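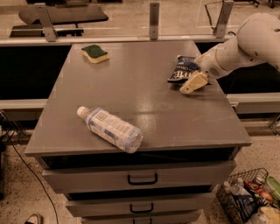 By the Kuo press office
Barville, 1/18/23

KUO PUTS GRIPPER FINGERS THROUGH 2,000 GRABS, STARTING WITH THE SNACKS

Kuo today released the results of a side-by-side trial of gripper fingers from Grestholm and Jeltwood, run on the same white arm at its Barville workshop. The trial covered 2,000 grabs and 13 household items, none of which cost enough to appear in a brochure.

Gripper makers like to demonstrate on wooden cubes, and cubes are very cooperative. Kuo went with a crumpled snack bag, a kitchen sponge with a green scouring pad and a clear plastic water bottle lying on its side, all set out on the gray top of a drawer cabinet. More assorted items waited in a wire basket off to one side.

The snack bag was the hardest of the lot. The Grestholm finger dropped it 61 times. The Jeltwood finger dropped it less often but had a habit of pinching the foil and lifting one corner, which the scoring sheet listed as "technically up." Both fingers did well with the sponge. The bottle rolled -- a talent it kept for the full length of the trial -- and accounted for most of the restarts.

Kuo kept the arm and controller settings the same throughout and swapped only the fingers. Each swap took nine minutes, or longer when the small screws went under the workbench.

"We had hoped to announce a winner," the company said in a statement. "We are announcing a spreadsheet."

The full results, including the drops, are free on request from the Barville office. A second round comparing wrist cameras is planned for April, with the same bottle.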